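Budgeting for a bench robot: what I'd do the second time

Last updated June 19, 2018
Reading time: 4 minutes

I spent most of May pricing out a two-arm setup for our workshop, and I got about half of it wrong on the first go. A few of you asked for the shopping list, so I've typed up my notes in the order I wish I'd had them.

Start with the jobs. Before you look at a single arm, write down what you want it to pick up, and be fussy about it. "Cups and bottles" was my first version and it was useless to the fellow at Gruvdale who was trying to quote me. Is the bottle full? Does it get tipped? How wide is it at the fattest part? Take a kitchen scale and a tape measure and do every single thing on your list (I used the back of an old calendar and it's still taped to the cupboard door). The weight you give them has to be the heaviest day, so weigh the bottle full to the brim.

Then the reach. Manufacturers measure it with the arm stretched right out, and you don't want to work like that! I cut a piece of string to the quoted reach, folded a good chunk of it back, and swung what was left around the spot where the base would sit. Anything outside the string went back on the "maybe later" list. Do it for both arms if you're getting two, and chalk the bit in the middle where they overlap. That's where you'll want to do all your handing over and pouring, and it's smaller than you think.
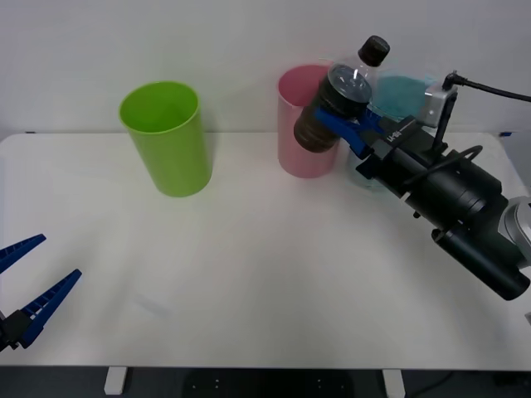

Now the money. Everyone saves up for the arm and forgets the rest, me included. My fingers and brackets came to $837, which wasn't in the budget at all. The table and the mounting plates were another $418. I'd pencilled in zero for both, figuring I'd use the old bench, and the old bench wobbled the minute you leaned on it. If yours does too, put a new one in the plan now and save yourself the second delivery fee.

Buy spare fingers with the first order. They wear, they get pinched, and waiting on a parcel for one little piece is maddening. Pisum sells them in pairs and charges the same freight for one pair or six, so I get a few at a time and keep them in a jam jar with a label on it.

Cables! Measure the run with the arm at its farthest and then add a good arm's length of your own. Mine were all too short the first time. Keep floor cables to one side and tape them down flat if anyone walks there. I'd also set aside a bit for cable ties and a decent power bar, the kind with its own switch you can hit without bending over.

Cheap cups are your friend. Go to the dollar store and buy plastic ones in colours that don't look alike, and buy doubles, so when one cracks you can swap in its twin without changing anything else. Get a couple of clear ones as well if clear things are part of your real job. I left those out of my early trials and wished I'd started with them, as the quote I'd got was based on nice bright solid ones and I had to ring Badawi and ask about a different sensor. That was $1,010 I hadn't planned on.

Do your first pouring trials with dry rice or lentils. It sweeps up, it doesn't get into anything electrical, and you can pour it back and go again. Put a tea towel down first and half the mess takes care of itself.

Ask for a loaner. My friend Reda Ait Ali talked Sarkaswood into lending him a demo arm for 17 days before he signed anything, and he found out his doorway was too narrow for the crate. So measure your doorway too! And the turn at the bottom of the stairs, if you've got one.

A few odds and ends I'd ask any seller before paying the deposit:

Who pays the freight if it has to go back for repair?
Is the software a one-time fee or yearly?
Can I buy the gripper separately later on?
How long do you keep parts for this model?

Get the answers in an email. I had one lovely chat over the phone about yearly fees and then couldn't remember a word of it when the invoice came.

Last one. Leave some money unspent for the first few months. I keep mine in its own envelope, and so far it's gone on double-sided tape, a second lamp and a stool that's the right height for the bench.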